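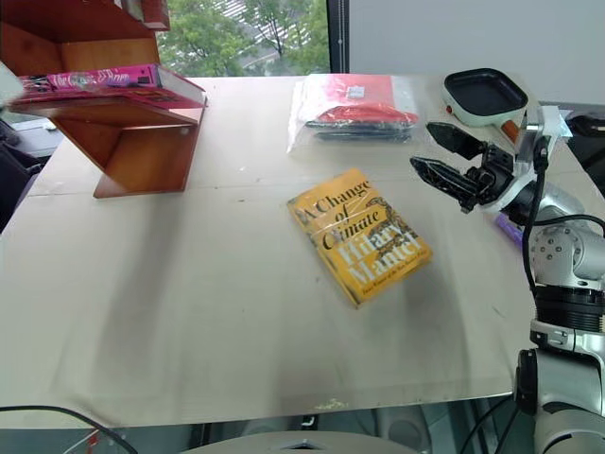

Gripper drops anything wrapped in plastic

Posted by ostance_bench, 04/11/2021

Hi all, hoping somebody has run into this. I've got a small arm with a two-finger gripper on a table at home, and I'm trying to get it to pick up library books and put them on a stand. Bare paperbacks are fine. Books in those clear plastic jackets are a nightmare! It closes, lifts, gets maybe a hand's width up and the book slides right out. Last night I ran it 12 times and it dropped 9. The log just says "grip OK" every time, then error 394 once the book is already on its way down. I turned the force up to 90 percent and now it creases the covers. Is the gripper bad?

fella_k

Doubt it's bad. Mine did the same thing with jacketed books. The film moves against the cover, so the fingers hold the plastic fine and the book slips inside it. Put your force back where it was and slow the lift way down, then try grabbing by the spine, where the jacket is tightest. Also wipe the finger pads with a damp cloth (let them dry!). I hadn't cleaned mine since August and it was gross. And please keep your hand out from under there while you're testing at 90, I got a good pinch that way.

Somboon Shop

394 is overload I think. Replace motor.

iltness

I don't think it's the motor. On mine 394 only means the fingers closed further than expected after the grip check, so it's telling you the book is gone. Set the check to run again 3 seconds into the lift and have it lower the book if the width changed. Doesn't fix the slipping but it saved me a lot of bent corners.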